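Shared Kitchen and Break Room Tips for Tenants
Pryor Commercial Center, Tenant Services

Last updated: Friday, July 12, 2024

The shared kitchens at Pryor serve every leased suite in the building, and their condition affects all who work here. Tenants are asked to read the following guidance with new employees and to keep a copy near the refrigerator on their floor.

Refrigerators
Label all food with the name of your company and the day it was brought in. Unlabeled containers are discarded on the last business day of the week. Keep the door shelves for condiments and drinks, as they are the warmest part of the unit. Milk should stand toward the back of a middle shelf. A small open box of baking soda will control odors and should be replaced every February and again in late summer. Do not adjust the dial inside the unit. If food does not seem cold enough, report it to the Judden Property Office.

Sinks and drains
Grease, coffee grounds and rice should go in the trash and never in the sink. Wipe oily pans with a paper towel before washing them. If the water is slow to leave the basin, remove the strainer, clear it by hand, and run hot water for 2 minutes. Store-bought drain cleaners are not permitted, as they can damage older pipe joints in the Gramell wing.

Microwaves and countertops
Cover all food when heating it. For dried spills, place a bowl of water with a spoonful of white vinegar in the microwave, heat it until it steams, and leave the door closed for 6 minutes. The residue can then be wiped away with a soft cloth. Countertops should be cleaned with mild dish soap. Abrasive pads leave fine scratches that hold stains, particularly on the lighter surfaces installed on the upper floors.

Dishwashers
Scrape plates before loading. Face bowls toward the center and place knives with the blade down. Start the machine only when it is full, or at the close of the business day. The person who starts a cycle after 3:00 p.m. should leave a note for whoever will unload it the following morning.

Hosting tenant events
Kitchens may be reserved for receptions and staff lunches through the Judden office. Prepare cold trays in advance and keep them refrigerated until guests arrive. Provide small plates, and set a separate container beside the food for used picks and napkins.

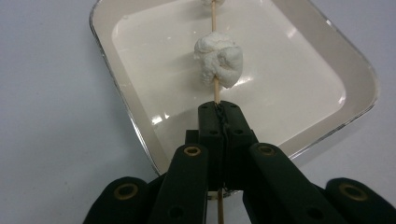

Serving tables should be placed away from the corridor doors so that the exit path remains clear. Events in the Kindimetti Room are limited to 68 guests. The host company is responsible for wiping all tables, removing leftover food and tying off trash bags. Please allow 15 minutes at the end of the reservation for this work.

Thermostats
The room temperature is set centrally. Opening a window while the cooling system is running will make the kitchen less comfortable and raise the shared utility charge.

Related items
Conference Room Reservation Policy
Recycling and Cardboard Pickup
After-Hours Access at Pryor
Parking for Visitors and Caterers
Gramell Wing Loading Dock Rules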